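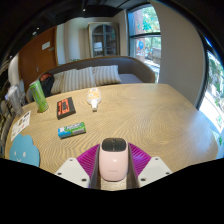 Tultix Hand Gripper - Tabletop Set

Status: usable, still being added to
Maintainer: Helge Strömberg
Build: Gasevetti shared workshop, bench 10

Contents

The set holds 766 short recordings made with the Tultix, a two-finger gripper held in the hand. Of these, 372 are of the computer mouse and the cloud-shaped mat. The rest use other small things from the same table: the drink can, the squeeze bottle, the black box styled like a cassette.

Hardware

The fingers are magenta and ribbed, with a dark gray strip on the inner side where they meet the object. Each one sits on its own light mounting plate. Tighten the plate screws before every session - they work loose on the Hurton version, and the fingers stop closing evenly.

The camera is fixed to the tool and has a very wide lens. Lines near the rim bend a lot, and the corners are black. Files are stored uncorrected.
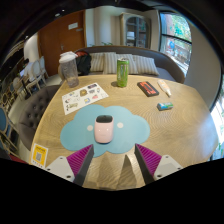
Lighting was left as it was. Window light puts glare on the right side of the table, and 99 recordings are tagged "glare" for that reason. Leave them out if you track edges.

Known problems

Start and end times were marked by hand and can be late. The folder named nimhurchu uses the notes layout Ní Mhurchú set up in October - it has one extra column, and the loader skips it.

Send corrections to Helge with the recording number.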